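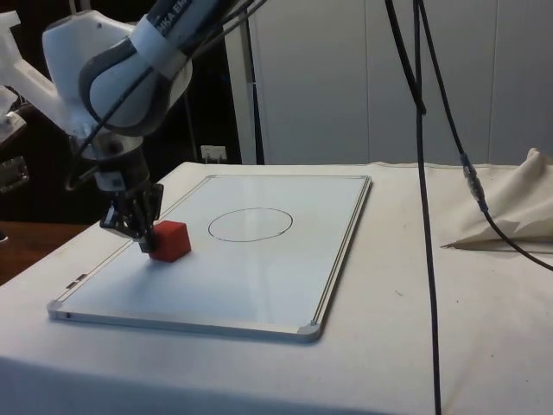 Figure 1. Gripper beside the red cube, drawn circle to the right.

Week 3 handout: looking after the Jurkent cell
Akusgate Technical Centre, Automation Practice
Revised 2021-05-12, Frøydis Amundsen

Welcome back, everyone. Last week was mostly talk, so this week we get our hands on the cell, and I'd like you to read these notes before you come in (a cup of tea helps, they go on a bit). The task the cell runs is about as humble as they come: take the cube, put it in the circle. It's a lovely task to learn on, though, as nearly every fault you'll meet comes from the table and the cables long before it comes from the program.

Your group will have the cell for one full session. Cristian Rengifo will be in the room and has the key for the controller cabinet. Please ask him for it and don't go hunting in his drawer.

Laying the table

Start with the cloth. Pull it so the area under the board is flat, and don't fuss over creases further out, life is short. A fold under the board is another matter. It lets one corner rock, and a rocking corner means the fingertips meet the surface early on one side. Press each corner with your thumb. If anything moves, lift the board off, smooth the cloth and try again.

Set the board down at its usual angle and check it against the reference sheet in the binder. We allow 5 mm of drift at any corner. Past that, shift the board back to where it belongs; please don't re-teach the positions to suit a board that somebody has bumped with a hip.

The circle is drawn by hand in thin black marker and it doesn't need to be pretty. A wobble or a little overlap where the line closes is fine. What you do need is a clean board around it, so wipe off old marks with a dry cloth, working away from the line. If you lose the circle altogether, there's a cardboard template in the binder pocket. Trace it and let the ink dry before you put the cube down.

Bringing the grippers in

All jogging near the board is done at the slowest speed setting, with one person on the pendant and one person watching the fingers. Swap over partway through so you both get a turn. Come down beside the cube first, well clear of its faces, and stop. Have a proper look from the side, crouch if you need to, and only then move across to straddle it.

Remember there's more than one arm around this table. Before you move the one you're working with, say out loud which it is and check that the others are parked well back from your path. I know it feels silly. Do it anyway, and keep doing it when you're out at a plant like Skirarville with forty things humming at once.

With the black gripper, open the fingers wide before you descend and keep an eye on the pivots and small screws as it goes. A screw head standing proud is worth stopping for. Write it in the log and fetch Cristian; we don't tighten anything on the finger links without him.

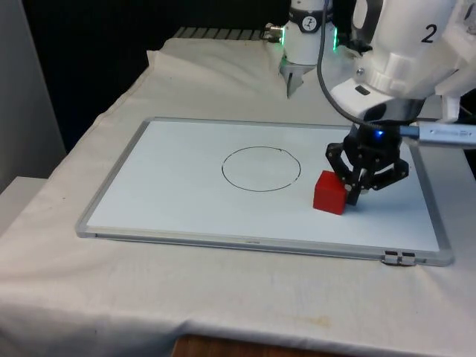
Cables and connectors

Give yourselves a good quarter of an hour for this part. Follow each cable with your eyes from the arm to wherever it ends up, and then move the arm slowly through its reach and follow it again. You want a loop that opens and closes easily and never goes tight at the wrist. For the cables that hang down in front of the table, check that nothing is leaning on them and that the in-line connector is pushed fully home. Hold the connector body when you do this, never the cable.

The log stood at 1,651 runs when I last signed it. Add your own runs at the end of the session, the poor ones included, and note anything you moved. The Bezerra worksheet goes in the same folder, form 456, signed by both of you.

Where to leave the cube

Park the arm first, then set the cube by hand on the lower left part of the board, outside the circle, with a good stretch of clear surface between the two. The next group starts from there.

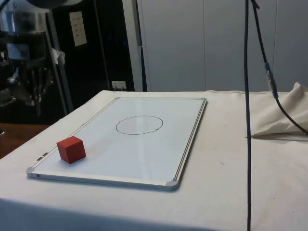
What should we do if the gripper touches the board during a run?

Stop the arm, raise it straight up at slow speed, and check the board corners and the fingertips before running again. If the board has moved, put it back to the reference sheet. If a fingertip is marked or bent, leave the arm parked and log it.

Can we change the taught positions?

Only on a copy of the program, saved under your group's name. The original stays as it is until the January review.

Bring for next week: your worksheet, closed shoes, and hair ties if you need them.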